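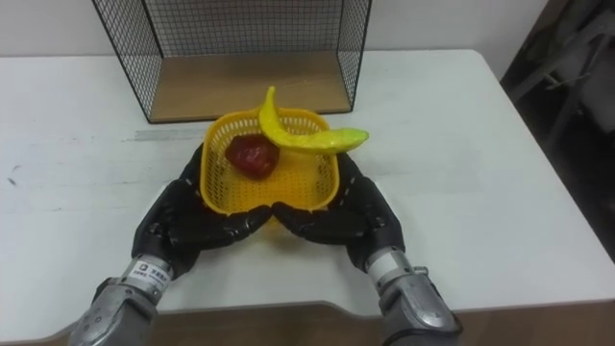 Ticket: Bestellbestätigungen werden doppelt verschickt

Status: gelöst
Priorität: hoch
Bereich: Webshop / Mailversand
Gemeldet von: Nighat Butt, Kundenservice Brerkeren
Bearbeitung: Arsalan Memon, Prasert Mahawong

Fehlerbeschreibung

Kundinnen und Kunden des Lieferdienstes bekommen nach dem Absenden einer Bestellung zwei Bestätigungen. Bestellnummer, Artikel und Betrag sind identisch, nur die Uhrzeit im Mailkopf weicht um wenige Minuten ab. Im Kundenservice sind dazu bis zum Mittag 37 Anfragen eingegangen. Die meisten wollen wissen, ob sie doppelt zahlen müssen. Einige haben vorsorglich eine der beiden vermeintlichen Bestellungen storniert und damit ihre einzige gelöscht.

Betroffen sind nach jetzigem Stand nur Lieferungen, die über das Lager Mutside laufen. Bei Selbstabholung ist nichts aufgefallen.

09:40 - Arsalan Memon
Ticket übernommen. Erste Prüfung in der Datenbank: Jede Bestellung ist nur einmal angelegt, auch die Zahlung wird nur einmal ausgelöst. Es geht also um den Mailversand. Bitte an den Kundenservice weitergeben, dass niemand doppelt belastet wird.

10:15 - Nighat Butt
Ist weitergegeben. Wir haben einen Textbaustein angelegt. Was machen wir mit den Stornierungen?

10:20 - Arsalan Memon
Bitte sammeln und als Liste an Noreen Bhutto. Sie kann die Bestellungen wieder aktivieren, solange sie im Lager noch nicht freigegeben sind.

11:05 - Arsalan Memon
Testbestellung im Testsystem mit Lieferadresse im Gebiet Mutside: eine Mail. Dieselbe Bestellung im Livesystem: zwei Mails. Die Message-ID ist unterschiedlich, der Mailserver stellt demnach nicht doppelt zu, sondern bekommt zwei Aufträge.

11:50 - Prasert Mahawong
Habe mir die Warteschlange angesehen. Der Versanddienst Havik holt die Mailaufträge ab und muss jeden Auftrag innerhalb von 10 Sekunden quittieren. Kommt keine Quittung, wird der Auftrag erneut eingestellt. Bei Lieferungen über Mutside fragt Havik vor der Quittung noch das Lieferfenster ab, und diese Abfrage dauert zurzeit bis zu 67 Sekunden. Die Mail geht raus, die Quittung kommt zu spät, der Auftrag läuft ein zweites Mal. Beim zweiten Durchlauf liegt das Lieferfenster im Zwischenspeicher, deshalb bleibt es bei zwei Mails.

12:10 - Arsalan Memon
Passt zum Protokoll. Im Testsystem ist die Abfrage durch feste Werte ersetzt, daher war der Fehler dort nicht zu sehen. Seit wann ist die Abfrage so langsam?

12:25 - Prasert Mahawong
Seit dem Update der Tourenplanung Dhanial gestern Abend. In der Tabelle mit den Lieferfenstern fehlt ein Index. Kausar Farooqui ist informiert.

13:30 - Kausar Farooqui
Index ist wieder angelegt. Er wurde beim Update entfernt und nicht neu erstellt - Fehler im Migrationsskript, ist korrigiert. Antwortzeit liegt wieder unter einer Sekunde.

14:15 - Arsalan Memon
Drei Testbestellungen im Livesystem, jeweils eine Mail. In der Warteschlange keine neuen Wiederholungen. Insgesamt wurden rund 200 Bestätigungen doppelt verschickt.

Zusätzlich geändert: Havik prüft jetzt vor dem Versand, ob zu der Bestellnummer schon eine Bestätigung verschickt wurde. Bei Änderungen an einer Bestellung wird weiterhin eine neue Mail erzeugt, das ist so gewollt.

15:00 - Noreen Bhutto
Alle irrtümlich stornierten Bestellungen sind wieder aktiv, bis auf zwei. Bei denen war das Lieferfenster schon vergeben, die Kunden werden angerufen.

Offen
- Abfrage des Lieferfensters im Testsystem mit echten Antwortzeiten nachbilden (Prasert Mahawong)
- Warnung einrichten, wenn Aufträge wiederholt eingestellt werden (Arsalan Memon)
- Textbaustein im Kundenservice bis Ende Dezember stehen lassen, danach löschen (Nighat Butt)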